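Simulated Kitchen Study Improves How Two-Handed Robots Pick Up Thin Objects

Researchers at the Besance Institute have reported a new method for teaching two-handed robots to handle thin, flat objects on a kitchen counter, a task that has remained difficult for machines that can already lift bottles, boxes and cups. The method, named Lasten, was presented at the institute's February research meeting and raised the success rate on a set of simulated kitchen tasks from 70 to 208 completed attempts out of 250.

The work was led by Müzeyyen Aydoğan, head of the institute's manipulation group, together with Elif Naz Taşdemir and Hadi Haddadin. It was carried out entirely in simulation, using a kitchen environment called Zumow that the group has maintained for several years.

In each trial, a robot with two arms and two five-fingered hands faces a countertop set with ordinary kitchen items. The robot must approach a small object, take hold of it and move it to a target place. The most demanding task in the set, according to the group, involves a small round slice of food lying on a wooden cutting board. A slice of this kind offers very little edge to grip, and a hand that comes down too steeply will push it along the board or press it flat.
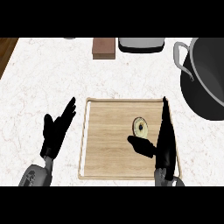
The two simulated hands at the cutting board in the Zumow kitchen environment, with the right thumb close to the slice.

Most current systems of this type learn from demonstrations. A human operator wears tracking gloves and guides the simulated robot through the task, and the recorded movements are used to train a control policy. The approach works well for large objects, the authors write, but it carries over small errors from the operator. A gap of a few millimeters between the thumb and the object makes little difference when the object is a cup. With a thin slice it usually means that the attempt fails.

Lasten addresses the problem by dividing each demonstration into two parts. The first covers the broad motion of the arms and is learned directly from the operator. The second begins when a fingertip comes within a set distance of the object. From that point, the recorded finger positions are treated only as a rough guide, and the system searches in simulation for nearby movements that lead to a stable hold. The corrected movements then replace the original ones in the training data.

"The operator knows very well where the hand should go and which finger should be used," Aydoğan said. "What the operator cannot supply through a pair of gloves is the exact feeling of contact. We keep the first kind of knowledge and let the simulator repair the second."

The study used 74 demonstrations, all recorded by members of the group. The same demonstrations were used to train both the standard policy and the Lasten policy, so that the two could be compared on equal terms. Each policy was then tested in 250 attempts, with the position of the target object, the placement of the board and the starting posture of the arms changed from one attempt to the next. Larger fixtures on the counter, such as the cooking pot, stayed in the same place throughout.

Taşdemir, who designed the test procedure, said that the variation in starting posture proved to be a more severe test than the group had expected. The standard policy tended to fail when an arm started far from the positions seen in the demonstrations, even if the object itself had hardly moved. The Lasten policy was affected as well, but to a lesser degree.
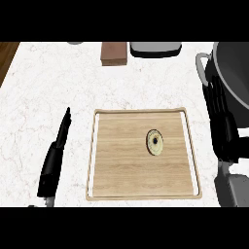
Part of the remaining difficulty lies in the way the two arms share the work. The demonstrations include tasks in which one hand holds an object steady while the other acts on it, and tasks in which only one hand is needed. The policy is not told in advance which kind of task it faces. In a number of the failed attempts, the group found that both hands moved toward the same object and that one then blocked the path of the other. Haddadin is now working on a revised version in which each arm receives a short forecast of the other arm's movement.

Failures were sorted by cause after testing. The largest group consisted of attempts in which the object was touched but slid away before the fingers could close. A second group involved a hold that was formed correctly and then lost during lifting. The remaining cases included collisions between an arm and a fixture and attempts that ran past the time limit. The full breakdown is given in an appendix to the group's report, along with the settings used for friction and contact in the simulator.

The choice of these settings drew several questions at the February meeting. Şükran Erdem, who chaired the session and was not involved in the study, noted that a movement found by searching in simulation may depend on features of the simulator that have no match in a real kitchen. A cut piece of fruit or vegetable bends, sticks to the board and leaves moisture on the fingers. In Zumow, food items are modeled as rigid bodies with a fixed surface friction.

"The comparison between the two policies is fair and the gain is clear," Erdem said. "I would want to see the friction varied over a much wider range before drawing conclusions about hardware."

Aydoğan agreed that the question remains open. The group has run a limited check in which friction was raised and lowered from its normal value, and the Lasten policy kept its advantage over the standard one in both directions. The check did not cover soft or deformable objects, and the authors state in the report that no claim is made about them.

Plans for testing on a physical robot are in preparation. The institute has an agreement with Aksoy, a manufacturer of laboratory equipment, to build a countertop test station with dimensions matching those of the simulated kitchen. Hooman Ebrahimi, who coordinates the project on the company's side, said that the station would have a replaceable work surface so that stone, wood and steel could be compared under the same conditions. Delivery is expected later in the year, and the first trials will use rigid disks in several thicknesses before moving on to real food.

The physical trials will also address the question of sensing. In the present study, the policy receives the position of the object directly from the simulator - a convenience that a working robot would not have. The group intends to replace this input in stages, first with positions estimated from simulated camera views and then with views from real cameras mounted above the counter. Taşdemir said that some loss in performance should be expected at each stage, particularly when a hand passes between the camera and the object.

The cost of the method is modest by the standards of the field. The correction step is run once for each demonstration, before training begins, and adds no delay when the robot is in operation. The longest corrections were those for the cutting board tasks, where the search often had to try many thumb placements before a stable hold was found. For larger objects, the recorded movement was frequently good enough to be kept without change.

Aydoğan said that this last result had a practical use of its own. Because the system reports how far each recorded movement had to be altered, it gives operators an early indication of which demonstrations are weak and should be recorded again. The group has begun to use the report when training new operators.

The Zumow environment, the demonstrations and the code for the correction step will be made available to other research groups on request. A version of the test procedure with a fixed list of starting positions is also being prepared, so that results from different groups can be compared directly. Members of the manipulation group will give an open talk on the method at the institute on Thursday at 3 p.m. in the main lecture room. Registration is not required.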